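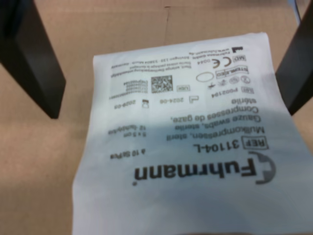

Gauze swabs, sterile, 5 x 5 cm, 12-ply, pack of 10

Thread: Sorting the first aid cupboard, how many packets of gauze is too many?

tansyfield
I've taken over the first aid cupboard at our walking club hut near Prekville and I'm working through it shelf by shelf. Most of what's in there is gauze. The ones in the photo are Fuhrmann, REF 3110 4-L, ten to a packet, with the wording in German, English and French. I've got 37 packets of these plus a carrier bag of odds and ends in other makes.

Two questions. Is 5 x 5 a useful size or should I be getting 10 x 10 instead? And how do people store paper packets so they don't end up crumpled at the bottom of a box? The hut gets damp from October onwards and there's no heating when it's empty.

grebe_and_co
5 x 5 is fine for cleaning grazes and for small cuts under a bit of tape. For knees you want the bigger ones. I'd keep both, mostly the bigger.

37 packets is a lot for a hut. How many people use it?

tansyfield
Eight or so on a normal walk, more in July. We get a scraped hand most months and not much else.

oldlockkeeper
Then you have enough to last until the dates run out. Check those before you do anything else. The hourglass symbol is the use-by, the little factory is when it was made. Put the shortest dates at the front.

Storage: clip-lid plastic box, packets standing on edge like index cards. Don't put an elastic band round them, it cuts into the paper.

m_harrow
Disagree on standing them on edge. In a box that gets carried about they slump and the corners go soft. Lay them flat in short stacks and put something light on top. I used a Lombardi tool tray with the dividers taken out and it has done well for years.

oldlockkeeper
It's a cupboard, not a rucksack. It isn't going to be carried about.

m_harrow
Until somebody has a fall at the bottom of the track and the whole box goes down with them. Ours did.

tansyfield
It does get carried sometimes, to be fair. The car park is a good ten minutes away.

pennycress
Two boxes. One small grab kit that goes out of the door and one box of spares that stays put. The spares can stand up, lie down, whatever you like. In the grab kit keep two packets of the small, two of the big, tape, a crepe bandage, gloves, scissors, foil blanket. Refill it when you get back, same day.

For the damp, a couple of those silica sachets in each box and change them in spring. Keep the boxes off the floor and away from the outside wall.

grebe_and_co
Seconding the grab kit. Ours is an Isari pouch, the flat sort that opens like a book. Not cheap but you can see everything at once. A sandwich box does the same job.

wrenshaw
Can I ask about ten in a packet? I thought sterile ones came in twos or fives. Once you open a packet of ten the other eight or nine aren't sterile any more, so for one small cut you're wasting most of it.

oldlockkeeper
Depends on the make. Some packs have smaller sealed packs inside, some don't. Open one and look.

wrenshaw
That's what I'm getting at though. If they're all loose inside one wrapper I wouldn't buy that size again for a hut. Fine in a clinic.

m_harrow
I don't see it as waste. You use three or four cleaning the thing, one or two to cover it, and the rest can go in a bag marked non-sterile for wiping mud off before you start. We get through those faster than anything.

wrenshaw
Fair enough if they do get used up. Ours just sat in the bag going grey.

tansyfield
I'll open one of the oldest and see how they're packed.

Another question while I'm here. Some of the packets have soft, wrinkly edges but the seal looks all right. Keep or bin?

pennycress
Run a finger along each seal and hold it up to the light. Wrinkled on its own, keep. Any tear, pinhole, lifted seam or water mark, treat it as not sterile. I move those to the practice box for the bandaging evening.

grebe_and_co
I'd be stricter. If it's been damp, it's out. Paper can dry and look perfectly good afterwards.

pennycress
Yes, that's what I meant by water mark, but you're right that it doesn't always leave one. If you know it's been wet, don't keep it.

hobb_lane
Late question about buying. I was going to order from Sondari but they only seem to do cartons of 1,000 or 2,000 swabs. Does anyone know somewhere that sells single packets?

oldlockkeeper
Any chemist. You'll pay more per swab but you won't have a cupboard like tansyfield's.

tansyfield
If you're anywhere near Prekville you can have some of mine.

hobb_lane
Wrong end of the country but thank you.

tansyfield
Update. Dates all checked. Six packets were out of date and have gone to the practice box. The rest are in two clip-lid boxes on the middle shelf, lying flat, shortest dates on top. I've written the earliest date on a strip of masking tape on each lid. Grab kit is half done, still need gloves and decent scissors.

oldlockkeeper
Put a list inside the lid as well. What's in it and how many. Pencil, so you can change it.

m_harrow
Flat. Good.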